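June 13, 2019
Dye bench, batch 16 (madder on wool)

Started at nine. Freya left me the wool from the Treloar farm, already washed, and I weighed out 500 grams of it. It still has a little grease near the tips, so I gave it one more wash with the Metine soap and two rinses. The water from the second rinse was clear enough.

Mordant was alum at 15 percent of the weight of the wool, same as last batch. I heated it slowly for one hour and then left it in the pot to cool. Terence prefers to put the wool in the dye bath directly after this, while it is warm. I have tried both and I do not see a difference in the colour, but maybe on a thicker yarn there is one. 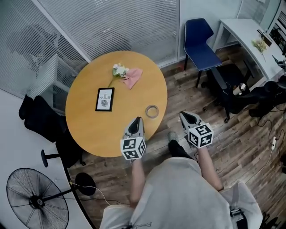 The madder was soaked overnight in tap water. Our water here is hard and this is good for the red. In batch 15 I let the temperature go too high and the colour went brown, so today I stayed by the pot and turned the gas down each time the thermometer went over 65. It is boring work. I kept it there for one hour and a half.

Result when wet: an orange red, quite even, with one paler place where the yarn was tied too tight. Next time use looser ties, in figure eight. Amr, please do not cut the labels from the skeins, I could not tell which was the second one from Rolldale.

The bath still has colour in it. I put a small skein in it without heat and will look at it tomorrow. If it comes out as a soft peach we can do a whole set for the September market.

To order: alum, one kilo. The box with lot number 2934 is nearly finished. Also cotton string and a new lid for the big pot.

Henrik has the pH strips, ask him.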